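Bench log, Bruvdale refurb line, April

Start of shift 7:15. Still on the desktop cell. Kemach wants the connector and processor steps handled by the arm before the next batch of office machines comes down from Grarnero, 773 units this time.

What changes at the bench: until now one person did a whole machine, start to finish. With the arm on the repeat work, that person opens cases, clears cables and signs off boards. Two of the older hands like it – less wrist strain. One doesn't, says the day feels chopped up. Both noted for the staffing review.

Slow speed whenever anyone has a hand near a chassis. Same rule for the task board.
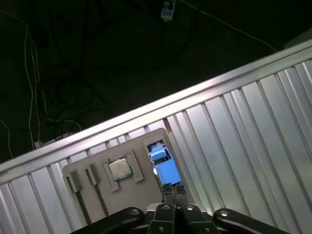 Gripper on the blue piece at the task board, then the Dell chassis with the side panel off.
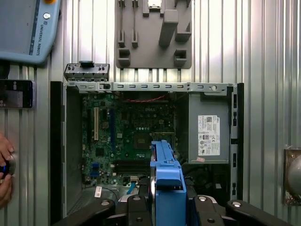
To do

– Ask Rezaei for a second set of fingers. 4 weeks' lead time last order.
– Write up who clears a stop. Right now it's whoever stands closest, and they lose their place in their own work.
– Training hours: 27 booked, 51 needed. Raise with Kemach again.
– Keep one bench fully manual through the end of the batch so people stay in practice on the odd models.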